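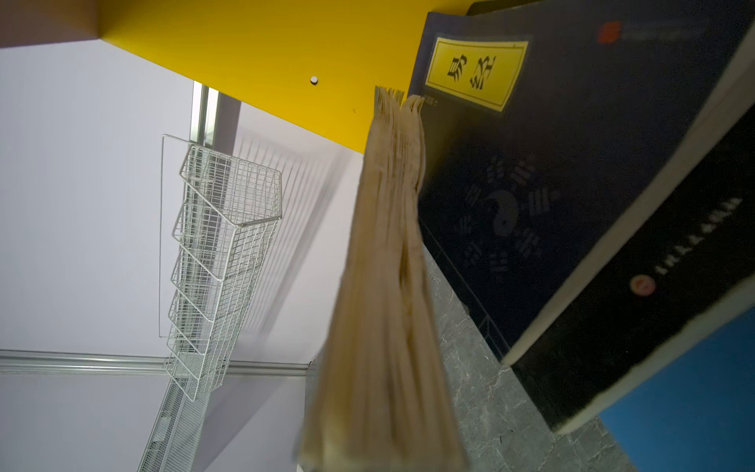

Bank reconciliation gets a lot easier once you let the system match the boring stuff for you, and setting up match rules in Verneo Ledger takes less time than one month of ticking boxes by hand. I love this feature!

Before you start, you need a bank account already linked to a GL cash account and at least one imported statement. Ours at Waturton had 2,206 lines the first time I tried it, but a small one is fine for practice.

Open Cash Management, then Bank Setup, and pick the account. On the Matching tab, click New Rule. Give it a name you'll recognize later (mine are things like "Checks by number" and "Card deposits").

Now choose the fields to compare. For checks, use Check Number and Amount, both set to Exact. For deposits, use Amount as Exact and Date with a tolerance of two days — card processors rarely post on the day you do.
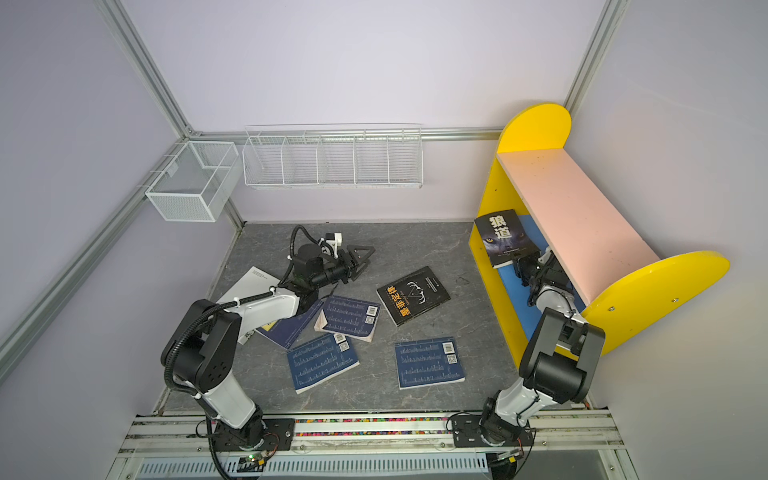
Does the order of the rules matter?

It matters a lot, as the program runs them from top to bottom and a line that has been matched is skipped by every rule after it. Put the strict ones first and the loose ones last.

To change the order, highlight a rule and use the arrows on the right. Then click Test. This is my favorite part: you get a preview of every proposed match, and nothing posts until you click Accept. On my first run, 80 lines were left over, and 32 of those were bank fees.
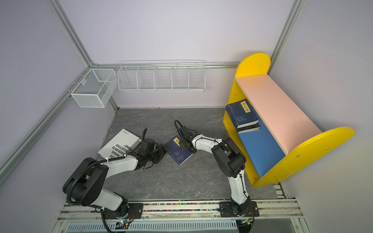 Fees deserve their own rule. Set Description to Contains, type the wording your bank uses, and choose Create Entry as the action. Pick your bank charges account and enter a maximum amount. I use 20 dollars, so anything bigger still waits for me to look at it.

Miroslava Jelínek wrote in to point out that wording is case sensitive in the June update, so copy it straight from the statement — thank you, Miroslava!

Save the rule, run Test one more time, and click Accept. The leftovers will be on the Unmatched tab, where you can pair them by hand.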